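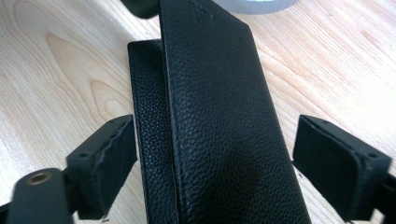

How much should a small packing firm set aside for its first set of grippers? Plan on the hardware being nearly half of the total, with the rest going to fitting, spare pads and staff hours.

RIRKNESS, May 2023 – Murkano has opened orders for the Endar equipment plan, a fixed-price package for firms that handle leather cases, phone covers and similar small goods.

The plan covers grippers, installation and 46 hours of operator training. Buyers can spread payment over two budget years – the first invoice falls due on delivery. Replacement foam pads are priced separately, at $79 a set.

"Most of our customers had money for the machine and none for the parts that wear out," said Murdo Niven, head of sales at Murkano. "We now quote both on the same sheet."

Kramer, a distributor of travel goods, signed up in March for two packing lines.

Quotes are held for 109 days. Planning sheets are available from the Murkano sales office in Rirkness.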